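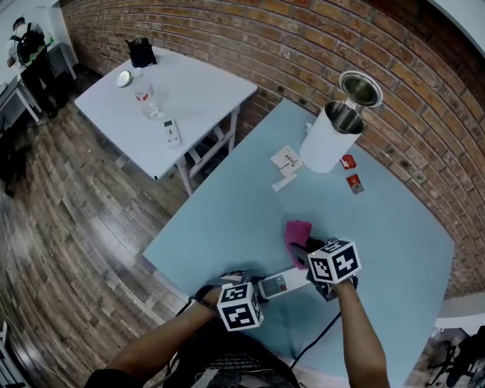
The old rule was simple and the new one is also simple, but the months between them were not, according to one reader in Lodley who wrote to us after the town changed how it collects used clothes and household fabric. The reader had kept two bags in the hallway since March and did not know which truck would take them, or if any truck would.

Many people in Lodley have asked the same thing. Until this spring, old clothes could be left next to the paper bin on the normal collection morning. Then the contract with the former company ended, and the work was given to Rirkel, a firm from the neighboring town of Skekel. For several weeks the bags stayed on the sidewalk, and some of them were opened by animals or by rain.

The town office now says that the service is working again on all streets. Fabric is collected every 3 weeks, before 7 in the morning, and it must be in a closed bag. The bag can be of any color. Bags which are put out the evening before will also be taken, but the office asks people not to do this when strong wind is expected.

What can go in the bag is more than many residents think. Torn shirts, single socks, curtains, bed sheets and cleaning cloths are all accepted if they are dry. Shoes should be tied together in a pair. Pillows, carpets and anything with oil or paint on it are not accepted, and must be brought to the yard behind the bus station.

In the first full round Rirkel collected 777 bags. The firm told the town council that this was more than it had planned for, and that 2 trucks had to make an additional trip in the afternoon. Clothes in good condition go to the secondhand shop on Mill Street. The rest is sorted in Skekel and sold as wiping cloth or as filling for mattresses.

A part of the better fabric goes also to Gündoğdu, a small repair shop near the market, where it is used for patches and linings. The shop offers simple repairs at a low price, for example a new zipper or a closed seam, and it has a shelf with free pieces of cloth for people who sew at home. It is open until 6 in the evening.

Not everybody is satisfied. Residents on the hill streets complained that the new truck comes too early, and that older people cannot carry a bag down the steps before breakfast. The council has promised to speak with the firm about a later hour for these streets, but there is no decision yet.

A paper calendar with the collection mornings will be sent to each household. Extra copies can be picked up at the town office and at the library desk.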